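Ticket 26 – Simulations-AG, Projekt Trisholm
Betreff: Arm fährt an, Greifer schließt nicht
Status: offen (wieder geöffnet)
Priorität: mittel, nach meiner Meinung hoch
Angelegt von: Jayanthi Menon
Datum: 20. Juli 2024

Fehlerbild
Der Arm fährt die Zielpose an, der Greifbefehl geht laut Konsole raus, und dann passiert nichts. Keine Fehlermeldung, kein Timeout. Das Ticket war schon einmal geschlossen, mit dem Vermerk »nach Neustart nicht mehr aufgetreten«. Das ist für mich keine Lösung. Nach einem Neustart läuft bei uns eine Weile lang alles, auch das Kaputte.

Umgebung
Szene »Clardale«, Stand vor der Abgabe der Gruppe Peñalver. Regler aus dem Kurspaket, unverändert. Physik mit 200 Schritten pro Sekunde. Die Trellent-Bibliothek für die Greifplanung ist eingebunden, war beim ersten Test aber abgeschaltet.

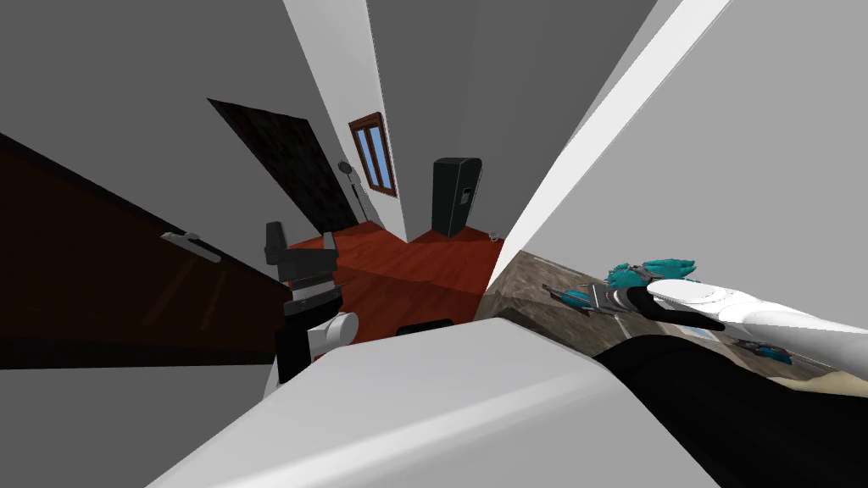
Versuch 1: Szene neu geladen, Zielpose von Hand eingetragen, Greifbefehl einzeln geschickt. Ergebnis wie oben. Im Log steht »command accepted«. Angenommen heißt bei diesem Paket leider nur, dass die Nachricht syntaktisch stimmt. Ob am Gelenk etwas ankommt, steht nirgends.

Versuch 2: Physikschritt halbiert, weil im Kursforum behauptet wird, das helfe. Hilft nicht. Die Simulation wird langsamer, sonst ändert sich nichts. Ich wüsste gern, wer das jemals mit einem Vergleichslauf geprüft hat.

Versuch 3: Gelenknamen in der Konfiguration mit denen im Modell verglichen. Erster brauchbarer Hinweis: In der Konfiguration haben beide Greifer dieselbe Vorlage, also dieselbe Anzahl Gelenke und dieselben Grenzwerte. Im Modell gibt es für eine Seite 8 Einträge mehr. Die überzähligen werden beim Laden stillschweigend verworfen.

Kommentar der Gruppe Peñalver: »Bei uns ging es mit der alten Szene.« Mag sein. Ein Log dazu habe ich nicht bekommen, und der alte Stand liegt nicht im Repository.

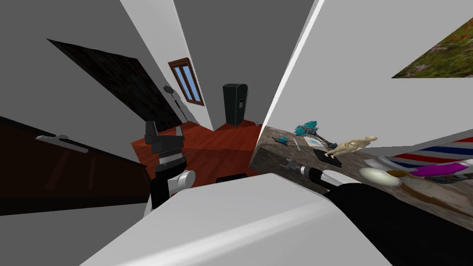 Versuch 4 sollte klären, ob die Trellent-Planung das Problem verdeckt oder verursacht. Also eingeschaltet, gleiche Startwerte, sonst nichts angefasst. Der rechte Greifer hängt knapp über der vorderen Tischkante, der weiße Teller und das türkise Ding mit den Zacken liegen ein ganzes Stück weiter weg. Für den Test der Planung ist mir das recht, für einen Test des Schließens taugt die Pose nicht. Wer hier »Griff fehlgeschlagen« ins Protokoll schreibt, hat zwei Dinge vermischt. Bitte Anfahren und Schließen künftig getrennt protokollieren.

Vorläufige Einschätzung
Ich halte die Gelenkzuordnung für den wahrscheinlichsten Fehler, bewiesen ist das nicht. Die Planung würde ich erst verdächtigen, wenn Versuch 5 sauber durchläuft. Und ich glaube nicht, dass der Fehler mit dem nächsten Update des Kurspakets verschwindet – das hieß es beim letzten Mal auch.

Offen
– Eigene Greifervorlage pro Seite anlegen, dann Versuch 1 wiederholen (Menon)
– Alten Szenenstand hochladen, mit Log (Gruppe Peñalver)
– Verworfene Gelenke beim Laden als Warnung ausgeben
– Zufallsstartwert bleibt 1987, bitte nicht wieder ändern

Das Ticket bleibt offen, bis über 26 Läufe hintereinander ohne Neustart vorliegen. Läufe ohne Log zähle ich nicht mit.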